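Flumside to start curbside food scrap pickup in January

Flumside will begin collecting food scrap at the curb in January, starting with 1,000 households on the east side of the river, the city's public works department said Tuesday.

The first routes cover Pikow and the streets between the rail line and the old cannery. Homes on those routes will get a small pail for the kitchen and a larger cart with a locking lid for the curb. Pickup will be weekly, on the same day as trash. Residents do not have to sign up, and there is no extra charge on the utility bill during the trial period, which runs through the end of the summer.

Kevel, the company that already handles the city's recycling, will run the trucks. The City Council approved the contract in a 5-2 vote after a hearing that went on until nearly 11 p.m. The two members who voted no said they wanted to see the cost of a full citywide program before agreeing to a trial.

Public works has not released that figure. In a memo to the council, the department said the price of going citywide depends on how many people take part and how clean the material is when it gets to the compost yard in Haverford. Loads with too much plastic or glass in them can be turned away, and the city would then pay to haul them to the landfill.

Most kitchen waste will be accepted. The list mailed to households includes fruit and vegetable peelings, bread, rice, pasta, coffee grounds, paper filters, tea leaves, eggshells, meat, fish, bones and dairy. Plain paper towels and napkins can go in too, along with greasy pizza boxes if they are torn up. Diapers, pet waste, cooking oil and anything made of plastic are out, including bags marked as compostable. The Haverford yard says those bags do not break down in the time it allows for each pile, and they are hard to tell from regular ones on the sorting line. 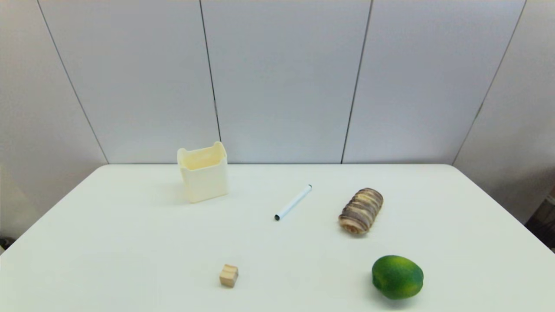 Yard waste will stay separate for now. Leaves and branches go to the city's own lot off the county road, where they are ground up for mulch, and the department said mixing the two would mean changing the schedule for both. Residents who bring leaves to the lot themselves can keep doing so. Hours there go back to the winter schedule after the holidays.

Flumside has tried this once before. A drop-off program with bins behind the fire station opened several years ago and closed within 3 months. Neighbors complained about the smell, and the bins filled up with ordinary trash. The department said curbside carts should be easier to keep track of, as each one will carry a number tied to an address. Drivers will leave a tag on carts that have the wrong things in them. After a third tag, the cart will be taken back.

Smell came up again at the hearing, as did rats and raccoons. Several residents of Pikow, where many houses share narrow alleys, asked where the carts were supposed to go between pickups. The answer was anywhere on the property that is not blocking the alley. The carts come with a lid latch that opens when the truck's arm tips them, and Kevel said it will replace broken latches at no cost. People can line the kitchen pail with newspaper or a paper bag, and the mailer suggests keeping meat and fish scraps in the freezer until the night before pickup.

Apartment buildings are a separate matter. Buildings with more than four units are not part of the trial, which leaves out the larger complexes near the hospital. The department said it is talking with two property managers about shared carts and may add those buildings in the spring.

Restaurants and grocery stores are also left out. They use private haulers, and the city has no say in how those contracts are written. The memo said a few businesses had asked about joining and had been told to check back after the trial.

The finished compost will be sold by the Haverford yard under its usual terms. As part of the contract, Flumside will get 200 cubic yards a year for parks and street plantings. The parks department said it plans to use most of that on the ball fields, where the soil is thin and the grass has not come back well after the last two dry summers. The rest will be set aside for the community garden on a first-come basis. There was talk of a free pickup day for residents, but nothing has been scheduled.

Carts and pails will be delivered in the two weeks before service starts. Anyone on the route who does not want one can leave it at the curb with the lid taped shut and it will be taken away. Households outside the trial area cannot buy in, though the department is keeping a list of streets where people have asked for service and will use it when deciding where to go next.

A printed map of the routes is posted at City Hall and at both library branches. Residents who are not sure whether they are included can call the public works front desk during business hours. The council is due to get a first report on the program in the spring, with weights, the number of tags issued and the number of loads turned away. A vote on whether to continue would come after the summer, during budget talks.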